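Notes from the Bodcombe Sewing and Mending Room

The Strap Drawer, Continued

Readers of the April newsletter will remember that we promised to sort the drawer of unidentified black things. We are now partway down it, and morale is mixed. The drawer holds whatever has fallen out of bags left at the Bodcombe front desk: straps, linings, half a visor, a great deal of elastic.

Our rule is one item on the table at a time, with a ruler, and no opinions until it has been measured. The clear ruler remains in service, though it vanishes against pale wood and has been reported missing 8 times while lying in the middle of the table.

The current puzzle is black, fabric and curved at the edge, with a strap that has a small gray fitting partway along. One camp says soft mask. The other says insole, and has yet to explain the strap. Rosaura Ticona has ruled that it goes in the tray marked Pending, where it will have company.

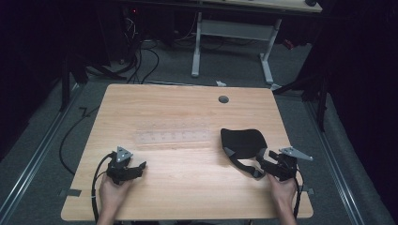

The Table Itself

Several of you have asked whether the pale table could have a cloth on it. It could not. Black thread shows up beautifully on bare blond wood, and so does every dropped pin, which anyone who sat at the old Kanside trestle in socks will appreciate.

The price is glare. With the lights up, the middle of the top goes white and you find yourself hemming by faith. Bring a cap, or sit at the end.

The wood also keeps a record of us in specks and smudges. Please wipe down when you finish – a damp cloth, then a dry one – and please stop using the grain as a straight edge. It runs left to right with a gentle wave in it, and the Amel curtains now do too.
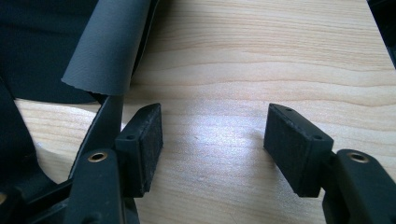
Still Wanted

Gray thread, any weight. Buckles in pairs, as we have 30 singles already. The lid of the Bepari button tin, last seen under somebody's sandwich. If you own the mask, or the insole, come in before noon and bring the other one.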